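Why Does Wood Float?

Drop a pebble in a pond and it goes straight to the bottom. Drop in a stick of the same weight and it stays on top. The stick isn't lighter than the pebble, so something else must be going on.

What is inside wood

Wood is made of the cells of a tree. A cell is a tiny living part, too small to see without a microscope. In a tree trunk many of the cells are long and thin, like drinking straws packed side by side. While the tree is alive, water moves up some of these tubes from the roots to the leaves.

When the tree is cut down and the wood dries, much of that water leaves. Air takes its place. A dry log is full of tiny spaces with air in them. The walls between the spaces are solid, and they are heavier than water. The air weighs very little. Put the two together and most kinds of wood come out lighter than the same amount of water.

The same amount of space

Scientists use the word density. Density tells you how much stuff is packed into a certain amount of space. Think of two shoe boxes. One is full of sand and the other is full of popcorn. The boxes are the same size, but the sand box is much harder to lift. Sand has a higher density than popcorn.

Water has a density too. If an object is less dense than water, it floats. If it is more dense, it sinks. A pebble is more dense than water. A dry pine stick is less dense.

Water pushes back

Have you ever tried to hold a beach ball under the water in a swimming pool? It is hard work. The water pushes up on the ball the whole time. This push is called buoyancy. You say it BOY-un-see.

When you put a piece of wood in water, it moves some water out of the way. The water pushes up with a force equal to the weight of the water that was moved. The wood sinks down a little, moving more and more water, until the push up is the same as its own weight. Then it stops. Part of the wood is under the water and part of it is above.

Light wood sits high in the water. Heavier wood sits low. If you see a log with only a thin strip showing above the surface, its density is close to the density of water.

Some wood sinks

Not all wood floats. Ebony is a very dark wood used for piano keys and parts of violins. Its cell walls are thick and the spaces inside are small. A block of ebony usually sinks. Another wood that sinks is called lignum vitae. People used it long ago to make parts for ships, and it is so hard that it can wear out a saw.

Balsa is at the other end. It has big cells with thin walls, and it is used for model airplanes. You can lift a balsa plank with one hand even if it is taller than you are.

What about wet wood?

A log that stays in a lake for a long time slowly takes in water. The water pushes air out of the spaces. After months or years the log may become so heavy that it goes to the bottom. Loggers call these logs sinkers or deadheads.

At Cundbridge, logs used to be floated down the river to the sawmill every spring. Essam Lahlou worked on the river there when he was 21. He walked along the bank with a long pole and pushed the logs away from the rocks. Some of them sank before they got to the mill, and a few are still on the riverbed. Cold, muddy water has very little oxygen in it, so the wood rots slowly.

Wood in your home

Wood is used for floors, doors, beds, spoons and pencils. The wood for these things is usually dried before it is used. Wet wood shrinks as it dries, and a table made from wet wood might twist or crack. Sawmills stack the boards with gaps between them so the air can get through, or they put them in a warm room called a kiln.
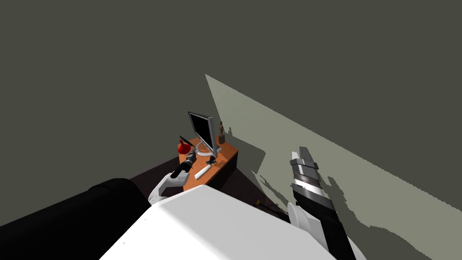

Dried boards still hold a little water. They take in more when the air is damp and let it go when the air is dry. A wooden drawer may stick in summer and slide easily in winter for this reason. Paint and varnish slow this down, but they don't stop it completely.

Try it yourself

You will need a bowl of water, a towel and some small things made of wood. A pencil, a clothespin, a craft stick and a twig are all good. Ask a grown-up before you use anything that belongs to someone else.

Guess first. Write down which things you think will float and which will sink. Then put them in the water one at a time. Look at how much of each one is above the surface.

Leave the twig in the bowl for 20 hours and look again. Is it lower in the water than before? Press it gently and see if bubbles come out. The bubbles are air that was caught in the bark and in the wood.

Words to know

Buoyancy: the upward push of water on an object.
Cell: a tiny part of a living thing.
Density: how much stuff is packed into a space.
Kiln: a heated room or oven used for drying wood.

Written by Velimir Stojanović
Last updated March 22, 2021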